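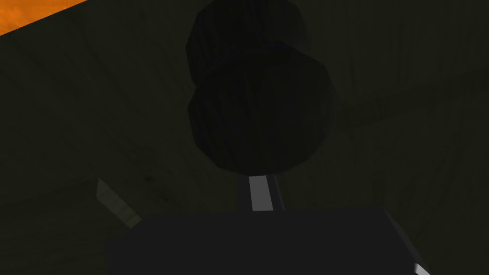 Orange corner, dark green surface (computer render).

Plotano update for the Abubakari fund, 2026-04-09

Hello all, and sorry this one's a bit longer than the last. Plenty has happened with the capture software and I'd like you to have the lot.

The remote probe now installs without anyone having to edit the settings file by hand, hurrah! You pick the network adapter, type in the address of the main console and off it goes. It still wants admin rights the first time. Jihad Twal has been chasing the bug where the console lost its link to the probe after the laptop went to sleep, and his fix went in last week. I've left mine sleeping overnight (several nights running, I got a bit obsessed) and it came back each morning.

The Nostdale trial is going well. We logged 3396 dropped connections on their site in the first run and 294 in the second, once they'd moved two access points that were shouting over each other on the same channel. Their IT people did the moving, so I can't claim that bit, but they found the culprits on our channel chart — I was very chuffed.

Less good: the packet buffer. We promised you 3000 packets a second and we're stuck at 2000 before it starts losing them. Trirkov have lent us a faster test box so we can see whether it's our code or the driver. My money's on our code, I'm afraid.

Spending is on track, apart from the code signing certificate, which cost more than I'd put down. Can we move a little across from travel to cover it? I'd like to have the buffer sorted and the manual drafted by June.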